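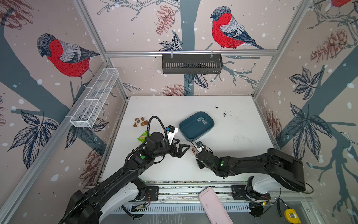 According to Irena Wilczyńska, the bullfinch was a common subject of printed wallpaper long before it came to greeting cards, but other writers do not share this opinion.

Home | Birds | Ornament | Interiors | Index

The bullfinch in decoration is a winter motif used on wallpaper, textiles, paper and dishes. The male bird has a red breast and a black cap, so it is easy to recognize even in a simple drawing. In pattern books it is usually placed on a bare branch, together with cones or berries.

Production

The Lisumlow works printed a bullfinch paper in 23 colors. Each roll was made from wooden blocks, and 60 blocks were needed for the full repeat. Later the Vogler company moved the same design to machine printing and reduced the number of colors. Its sample book was shown every December and contained 200 patterns, of which four had bullfinches.
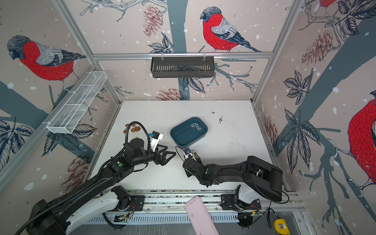

Bullfinches, snow and pine cones on wall panels.

Scale

In older papers the bird is small and is repeated many times. In mural panels it can be much larger than in nature. Sadao Chiba writes that a large bird needs a pale background, otherwise the room looks dark.

See also: Tidano (pattern house), Block printing

Search this encyclopedia Go
Shares 23 Comments 0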